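Cell safety and faults meeting, Roranville lab
Thursday, 10:00, small meeting room
Chair: Santeri Hyvönen
Also present: picking team, electrical, one from Burnerard (by phone)
Apologies: Radwan project lead

1. Last meeting
Minutes accepted. The carpet tape action is still open and carries over.

2. Protective stop on the picking cell
The arm went into a protective stop on run 129 of the Plurka set while moving down to the tray. The log shows the gripper signal dropping out 2 times before the stop. Nobody was inside the marked area. The operator pressed the emergency stop as well, as per the procedure, and wrote it up the same afternoon.

Electrical checked the gripper wiring and could not get the fault with the arm parked. It came back when the wrist was turned toward the left end of its travel. Electrical suspects the small connectors at the gripper or the cable loop next to them. Burnerard asked whether the cable bundle could be catching at the orange joint. Santeri said the loop there has not been changed since February but agreed it should be looked at through the full range of motion.

The tray, clamp and objects stay as they are until the check is finished.

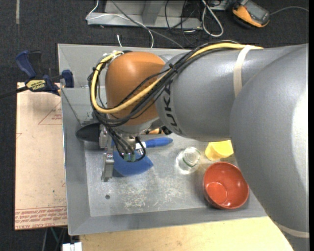 3. Actions
Electrical to replace both gripper connectors and keep the old ones, labeled.
Picking team to run 17 slow moves with an empty gripper and log the signal each time.
Santeri to send the log to Burnerard.
No full-speed runs until Santeri signs off.

4. Any other business
Burnerard wants fault reports in the new form. Santeri to ask for a copy.

Next meeting: same time, room to be confirmed.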